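Sim bench notes, June. Cikport kitchen pack, trial license

Day 2 of the trial. Got the Witden loader talking to it around 9:40, after reinstalling twice (wrong python on my side, not theirs). Pack comes as one kitchen plus a task list of 50. Vendor sheet says up to 2000 steps/sec headless. Not checked yet, needs the big box and Tekin jobs are on it till tonight.

Started with the island tasks. Default arm start pose is ok, wrist view ok, no clipping at spawn that I noticed. Reset is quick. 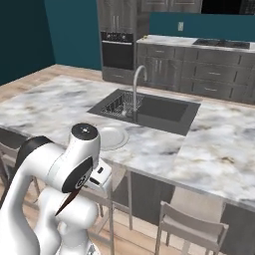
Physics defaults are a bit stiff for my taste. Contact friction is one global number, want it per object. Asked support, answer was "on the roadmap". Put that in the minus column. Plus column: config is one readable file, and seeds really do repeat. Ran the same seed on two machines and diffed the logs, identical to the last line.

Moved over to the counter run next. Wanted the handles, drawers mostly, since that's what we'd be paying for.

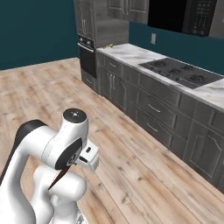
Arm by the gray base cabinets, gripper over open floor. Double doors ahead, drawers further right.

Drawer joints have limits and damping set in the file, good. Doors too. Couldn't find where the handle collision shapes are defined, docs page is a stub. Email sent. If they're plain boxes our grasp planner will hate it.

After lunch, back to the island with the Dadora teleop plugin. Set up took 20 min, most of it keymap. Latency fine on the local machine, have not tried it over the vpn.

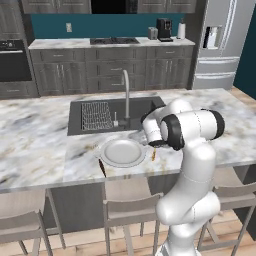 Plate tasks: success check is only on final position, it ignores how the thing got there. So a shove counts same as a pick. Need our own checker on top, maybe half a day of work. Episode cap is 300 steps by default, too short for teleop, I changed it to 2000 in my local copy. DON'T commit that.

Left to do before we answer Cikport:

1. Small object grasps on the back counter. Log gripper force at every step, and keep the raw files this time.

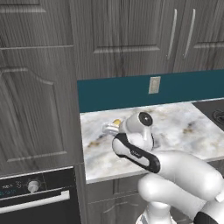

2. Headless speed test once the Tekin jobs clear. 200 episodes, same seed list as last month so the numbers compare.

3. Ask about seat pricing. The quote only covers one machine and doesnt say what happens to saved episodes when the license runs out.

4. Export to our format. Witden writes its own depth scaling, check the units before anyone trains on it.

Leaning yes on the short license, if the handle shapes check out. Config backup is in the shared folder under cikport_trial, my teleop keymap is in there too.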